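Madach Cell 2: Setup and Maintenance Notes

Scope

These notes cover the two-arm tabletop cell in the Madach lab. They describe power-up, homing, cable routing, camera mounting, hand maintenance and the checks done before a recording session. They do not cover policy training or the format of the recorded episodes, which has its own README in the data directory.

The cell runs two arms, each with a black multi-finger hand, over a white table. The control software is Oteo. Session settings and calibration results are stored by Pronditz, the small config service that runs on the same workstation. Spare parts are ordered through Smits.

Naming

left: the arm on the operator's left when standing at the robot side of the table.
right: the other arm.
hand_l, hand_r: the hands.
cam_l, cam_r: the wrist camera positions.
cell2.yaml: the only config file that should be edited by hand.

Older logs use arm0 and arm1. arm0 is left. The mapping was reversed for part of December, and logs from that month carry a flag called swapped. Read the flag before comparing joint values.

Power-up

1. Check that the emergency stop is pressed in.
2. Turn on the workstation and wait for the Pronditz service to report ready.
3. Turn on arm power, left first. The two supplies share a circuit and should not be switched together.
4. Release the emergency stop.
5. Start Oteo with the cell2 profile.
6. Turn on hand power from the Oteo panel. The hands stay unpowered until both arms report position.

If one arm does not report position, cycle power on that arm only. If it fails again, look at the connector at the base before changing anything in software. Most startup faults logged on this cell were a connector that had backed out by a turn or less.

Homing

Home the arms one at a time. The workspaces overlap in the middle of the table and Oteo does not check for collision during homing. Park the right arm upright, then home the left. Reverse for the second arm.

Homing speed is capped at 80 mm/s at the wrist. Do not raise it. The cap is set in cell2.yaml under home_speed and is read once at startup, so a change has no effect until Oteo is restarted.

After homing, run the command check_home. It compares each joint with the stored reference and prints the difference. A joint outside tolerance is marked with a star. Rerun homing once. If the star stays, the reference is stale or the joint has slipped, and the arm should not be used until the joint has been checked with the alignment pin.

Cable routing

Wrist cables hang free between the wrist and the base. They need enough slack for a full wrist rotation and must not be able to catch on the other arm. Leave a loop at the wrist and secure the cable at the base end only. A tie at the elbow looks tidier but puts the load on the camera connector, and two connectors were lost that way.

Move each wrist through its full range by hand, with power off, after any change to the cables. Watch the loop, not the arm. If the loop pulls straight at any point, add slack and repeat.

Camera mounting

Loosen the bracket screws before turning the camera body. Turning the body against a tight bracket strips the thread. Seat the camera squarely, tighten the screws in alternation, and connect the cable last.
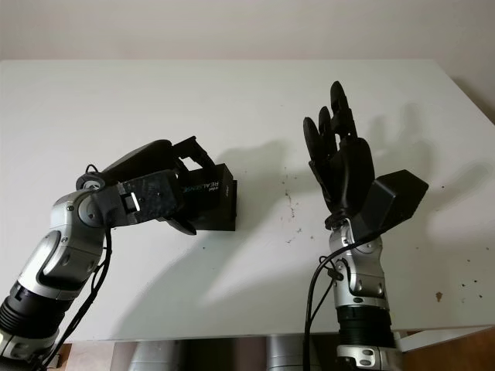 After a camera has been moved or removed, the hand-eye calibration is no longer valid. Delete the old result from Pronditz first. Oteo will load it without a warning if it is still there, and the error shows up only as an offset in the recorded depth.

Calibration takes 100 poses per arm. Run it with the other arm parked and the room lights in their normal state. Direct light on the white top can wash out the target. If the solver rejects more than a handful of poses, clean the target and start over. Adding poses to a bad run does not fix it.

Hand maintenance

Inspect the fingers with hand power off. Open and close each finger slowly and feel for grit or a catch in the joints. Wipe the finger surfaces with a dry cloth. Solvent makes the surface tacky and should be kept away from the joints.

The tendon set is replaced at around 700 hours of powered use. The counter is in Pronditz under hand_l.hours and hand_r.hours and has to be reset manually. Order the next set from Smits when the current one goes in, as delivery is slow.

After a tendon change, run the finger range routine before any grasp. Limits saved from the old set will be wrong, usually at the thumb.

Table

Wipe the top before every session. Crumbs and specks appear in the depth data as small noisy patches and have been picked up by the segmentation step as objects. Stains that do not come off should be noted in the session file under table_marks.

Weekly check (Friday)

Base bolts, both arms
Wrist screws and camera brackets
Cable slack
Emergency stop, tested under power
Backup of cell2.yaml
Free disk space on the workstation

Known problems

Oteo sometimes shows hand_r as offline after the workstation wakes from sleep. Restart Oteo. Sleep mode should be disabled, but system updates turn it back on.

The left elbow clicks near the top of its range. The joint has been opened and no damage was found. Log any change in the sound.

check_home prints the right arm twice if it is run while Pronditz is still syncing. The second set of values is the correct one.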